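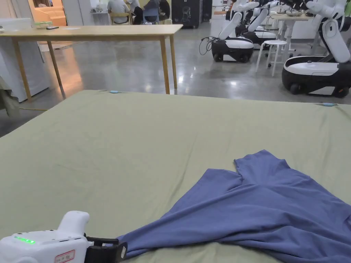 ## About Skilus

Skilus writes software for robots that handle soft things. Most of what we work on is clothing and other fabric: picking up a shirt by a corner, finding the sleeve, laying it out, folding it. We don't build arms or bases. We write the part that looks at the cloth, decides where to take hold of it, and tells the arm how to move.

The company was started in Plovville by Muammer Türkmen and Ferhat Kırmızıgül. They had worked together on motion planning for warehouse arms and kept getting asked the same thing by laundry operators, which was whether any of it would work on a towel. At the time it would not. We are now 11 people, mostly programmers, and we still get the towel question.

## What we make

**Rekton** is our planner. It takes an estimate of how a piece of cloth is lying and returns a short list of grasp points, each with a path for the gripper and a score. It plans again after every move, as cloth rarely ends up where the last plan said it would. A customer can run Rekton with our perception code or feed it estimates from their own.

**Taşdemir** is the perception side. It marks edges, corners, collars and hems in a camera view, including ones that are folded over or partly hidden. It was named after the street our first office was on. The current version knows 28 garment types. Plain T-shirts are the easiest. Hooded tops with drawstrings are still hard, and our release notes say which types we consider ready for use.

We also maintain a set of smaller tools:

- a replay viewer that lines up camera frames, gripper opening and planner output on one timeline
- a labeling tool for cloth corners and edges
- a checker that compares two planner versions on the same recorded folds
- drivers for the grippers we support

The replay viewer is the one our own people use most. When a fold goes wrong, the cause is often several moves earlier, and it helps to step back through the run with the planner's choices next to the pictures.

## How we work

Every folding task starts with people doing it by hand, holding a gripper. We record where they pinch, how far they pull and when they let go. Those recordings go to the labeling team and then into training. A new task usually needs 200 good recordings before we try it on an arm, more if the fabric is thin or stretchy.

Software changes are run against old recordings first, then on the robots. Ferhat runs the release process and signs off on each version. Muammer leads the planning group and answers most of the technical mail himself – please be patient if he is slow in November, when we ship our main yearly release.

## Working with us

Our customers are laundries, clothing returns centers and a few university labs. A first project normally begins with a box of your own garments. Send us up to 40 pieces, washed, in the condition your line sees them. We will report which ones the software can handle now and which ones need new recordings.

We hire programmers in perception and planning, and people who are good with their hands to make recordings and label them. Experience with robots is useful for the first group and not needed for the second. Open jobs are listed on the careers page, and students may write to us about internships at any time of year.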